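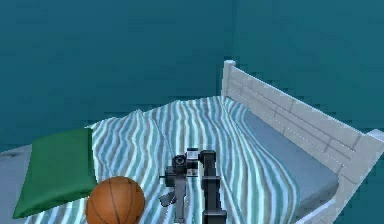

Re: [lunero-dev] bed-clearing task, cloth settings
Chathurika Siriwardena
November 10, 2023
3 replies · 0 shares

Hi all,

Kamrul Majumder wrote:
> Blanket sim is eating most of my step time. Can we drop the cloth
> mesh to 265 vertices and call it good? Planner only cares about
> the pillow and the ball anyway.

I tried this last night and I'd vote no! With the coarse mesh the blanket goes nearly flat, all those folds and ridges vanish, and the depth map looks like a tabletop. The perception side then gets lazy — it finds the green pillow every time and falls over the moment we give it real wrinkles.

I went back to 4000 vertices and cut the solver to 32 iterations instead. Much nicer, and the stripes still bend over the creases the way I want. My one gripe is the basketball: when it's touching the pillow, the segmenter sometimes hands the planner one merged blob and we get a grasp pose right on the seam between them. Parveen, didn't you have a split step for that in Jilotum?

Also, the hover check before contact is reading height from the mattress and ignoring the blanket. I'll push a fix to the Hirose branch once Shanthi has looked at it.

Chathurika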